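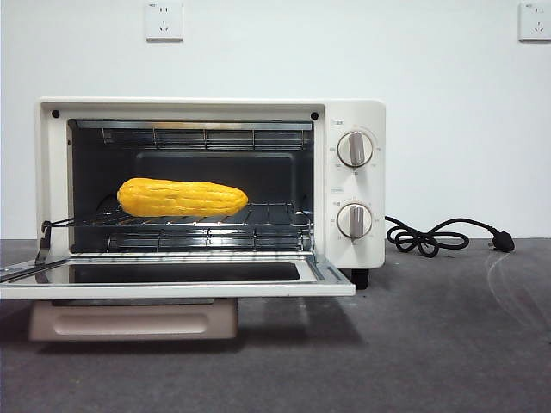 Nurhan Yazıcı

Wudimum Binder for Magazines and Small Newspapers

The Wudimum holds a full run of your monthly or weekly in one cover, with no punching and no glue. Each issue slides under its own steel wire and lies flat when opened. The standard binder takes 30 issues of up to 40 pages. Thicker issues fit too, but plan on fewer of them.

Two sizes are in stock:
Magazine size, blue or dark green
Half-tabloid size, dark green only

The spine has a clear pocket for a paper label. We send 4 blank labels with every binder, and the template can be printed at home.

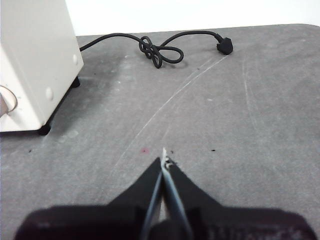 To load an issue, open it at the center pages, hook the wire in at the top, then at the bottom. Start from the back cover if you are filling a whole year at once -- it keeps the wires from crossing. Issues with a glued spine have to be opened near the middle and will sit a little less flat.

Readers of the Kurtuluş quarterly should order magazine size. The old Brastitz weekly was folded once for mailing and fits half-tabloid, but only if it stays folded.

Orders placed before noon ship the same day. Extra wires come in packs of 60. Binders can be returned unused; cut packs of wire cannot.
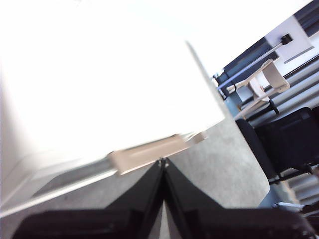
Fabrice Le Goff
I have six of these now, all magazine size. The wires hold well, but the label pocket is tight and I trim my labels a little narrower than the template. Will the blue be available in half-tabloid? I would like the weekly to match the rest of the shelf.

Reply from the shop
Blue half-tabloid is due in January.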